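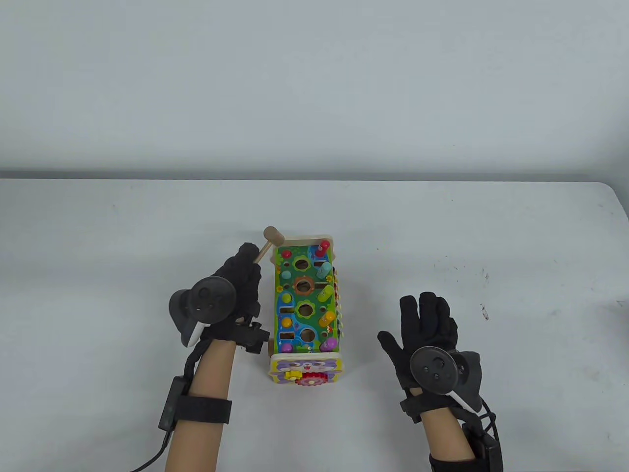

Sowmya Kotian wrote to tell me that I had rent control wrong, and that capping rents in Skirngate would only shrink the number of homes to let. She may be right in the long run. My post in August was about the next 2 years.

The council's own list has 3,894 households waiting. It plans to build 400 homes, and at the present rate that will take 4 years. Landlords know this as well as anyone, and they set their rents by it.

I would still tax empty plots before I capped anything. The land behind Griltis has sat idle since I moved here, and its value has gone up without its owner doing a thing. I'll go through the plot figures next time.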